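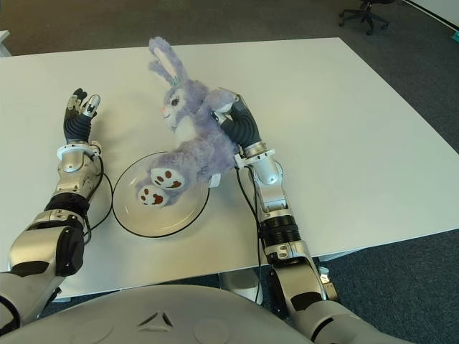 Madhu Bhatia, Product Editor, Soft Goods

Rulemstead Plush Bunny, Lavender

Long-pile plush rabbit with upright ears. The outer fur is lavender-purple; the ear linings are a pale pinkish white, and the muzzle and chest are white. Eyes are dark and glossy, set in lighter fur. The nose is small and pink. Both feet have cream soles with brown paw-pad markings, one large pad and three toe pads per foot.

Specifications
Height, seated, without ears: 25 cm
Weight: 188 g
Fill: 100% polyester fiber
Pile length: 20 mm
Pad markings: printed

Seams are double stitched at the neck, ears and hips. The ears are attached separately and hold their shape without wire. The paw-pad printing is applied to the sole fabric before sewing and does not lift with normal washing.

Care
Surface clean with a damp cloth and mild soap. For a full wash, place in a closed mesh bag and use a cold, gentle cycle. Do not tumble dry. Air dry away from direct heat, then brush the pile with a soft brush in the direction of growth. Drying takes longer at the hips, where the fill is densest. Do not iron or bleach.

Use and storage
Remove all tags and plastic fasteners before giving to a child. Inspect seams periodically and withdraw the toy from use if fill is exposed. Store dry and uncompressed. Long storage under weight flattens the pile on the back and sides; light steaming from a distance restores most of it.

Ordering
Supplied singly in a paper sleeve. Lavender is restocked in August. Orders placed before then ship from the Breltham warehouse while quantities last. Unused items may be returned with tags attached.

Related items
Rulemstead Plush Bunny, Oatmeal
Breltham Plush Lamb, Small
Singhal Mesh Wash Bag
Raser Soft Pile Brush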